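Minutes, handheld gripper working rules, January, second meeting 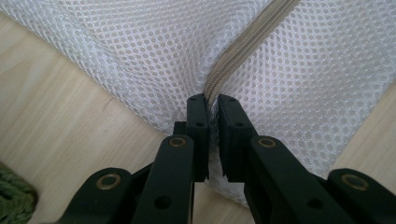 *White mesh held between the finger pads, beside the zipper.*

**Present:** Soo-ah Ahn (chair), Ju-won Oh (minutes), the collection leads from Odia and Bang, one person from Rundden for items 1 to 3 only.

**Apologies:** Kiker sent written comments, which are taken under item 2.

## 1. Last meeting's minutes

Accepted with one change. Item 4 said the group "agreed" that the pad check should be daily. Soo-ah said she had agreed to no such thing and asked for "discussed." Changed.

## 2. Draft rule on soft goods

The draft says that fabric should be gripped "firmly, at a single layer, away from fastenings." Kiker's comments support the wording as it stands and ask for it to be adopted today.

Soo-ah asked what "firmly" means to a person squeezing a handheld tool for the first time. Bang's lead said operators pick it up quickly. Soo-ah asked for anything in writing that shows this. There is nothing in writing.

Ju-won pointed out that mesh bunches up when it is pinched, and that a single layer is a hope more than an instruction. The gap between the pads fills with folds. If single layer stays in the rule, a large share of honest work on mesh will be marked as a fault, and people will start avoiding mesh or stop reporting. Odia's lead agreed with the first part and thought the second was gloomy.

On fastenings, Rundden wants a fixed clearance of 30 mm from any zipper. Asked where the 30 came from, the Rundden representative said it was carried over from an older sheet for rigid parts. Soo-ah said a number that was made for something else should not be copied in to make the page look finished. Long discussion. The zipper tape is often the stiffest part of a mesh item, and some operators go for it on purpose. Others think the ridged pads will chew up the coil. Neither side brought a damaged zipper.

Outcome:

- "Firmly" struck out. Replacement wording to come from Odia.
- "Single layer" changed to "as the task sheet states."
- Clearance from fastenings left blank until someone tests it. Rundden asked that its objection be noted. Noted.

## 3. Acceptance threshold

Bang reported that 78 percent of soft goods recordings passed review in the last batch, against a target of 80. Bang proposed that the target be kept and reviewers be "reminded of the purpose of the exercise."

Soo-ah asked for that phrase to go in the minutes exactly as spoken. She said a target reviewers can reach by being kinder measures the reviewers. Ju-won asked whether two people had ever reviewed the same recordings without seeing each other's marks. They had not.

The proposal was not adopted. The target of 80 stays on paper but will not be quoted outside the group until a double review has been done. Rundden left after this item.

## 4. Pad and linkage checks

The current sheet asks operators to tick "pads clean, pads parallel, arms move freely" at the start of each session. Ju-won went through the returned sheets and found every box ticked on all of them, including on a day when a tool was out for repair. The Odia lead said this was a training problem. Soo-ah thought it was a tick box problem.

Suggested instead: the operator writes one line about the pads in their own words. Bang doubts anyone will read the lines. The chair doubts it too, but would like to find out. To be tried at Odia first.

Replacing pads every 800 grasps was raised again by Kiker in its comments. No wear data attached, same as last time. Deferred, same as last time.

## 5. Floor work

Short item. The rules cover tabletop tasks and say nothing about work done on a floor, where laundry and bags tend to end up. The draft tells operators to "stand square to the surface," and this makes no sense for someone kneeling. Ju-won to write two or three sentences. The chair asked that they be sentences a tired person could follow.

## 6. Name of the document

Kiker would like it called a standard. The rest of the room preferred "working rules" until at least one rule has been tested. Left as working rules.

## Actions

| Who | What |
|---|---|
| Odia | New wording for grip force; try the one-line pad check |
| Bang | Double review of part of the last batch, marks kept separate |
| Rundden | Send the older sheet the 30 mm came from |
| Ju-won Oh | Floor work text |
| Soo-ah Ahn | Write to Kiker asking for wear data, third request |

Next meeting at 10:30, same room, if the double review is ready. If it isn't, there is little point in meeting.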